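Destornillador eléctrico de precisión Wudel: opinión tras 6 meses de uso
Publicado el 12/1/24

Compré el Wudel para sustituir un juego manual de Foton que tenía las puntas ya redondeadas. En la tienda acumulaba 1.927 valoraciones, casi todas buenas, y el precio era parecido al de un juego manual decente. Lo he usado con portátiles, mandos, un par de gafas y varios ordenadores de sobremesa.

El cuerpo es de aluminio, del grosor de un rotulador. Tiene dos botones, uno para cada sentido de giro, y se distinguen bien al tacto. Las puntas entran a presión en un estuche con tapa magnética. Los números grabados son pequeños y con poca luz cuesta leerlos.
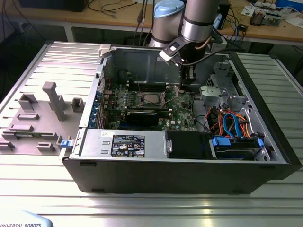
Torre Dell tumbada, con el panel lateral retirado.

El motor aprieta poco. Para sacar tornillos de carcasa de plástico va sobrado, pero con los de una caja metálica hay que aflojar primero a mano y dejar que el motor haga el resto. El eje se bloquea al soltar el botón y permite usarlo como un destornillador normal. El Langat que me prestaron el año pasado patinaba en ese punto; con el Wudel no me ha pasado.

La batería dura alrededor de dos semanas si se usa a diario. Se carga por USB-C y el cable que viene en la caja es muy corto.

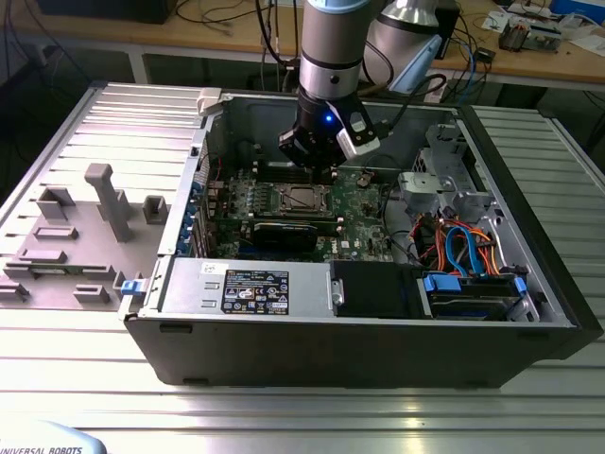
Interior de la torre, con la fuente de alimentación en la parte inferior.

El imán de las puntas es correcto. Sujeta los tornillos de M.2 sin problema y pierde alguno de los largos si se trabaja en horizontal. Echo en falta una punta Phillips larga para llegar al fondo de los disipadores altos. Wever vende una compatible por separado, y es la que uso ahora.

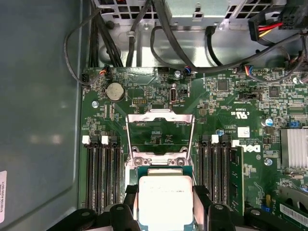
La luz alrededor del cabezal alumbra de sobra, aunque hace sombra con las puntas más gruesas. Se apaga sola a los pocos segundos y no hay forma de dejarla fija.

A favor: tamaño, bloqueo del eje, estuche.
En contra: par de apriete justo, cable corto, ninguna punta larga.

Lo volvería a comprar para electrónica pequeña. Para montar muebles o abrir electrodomésticos hace falta otra herramienta.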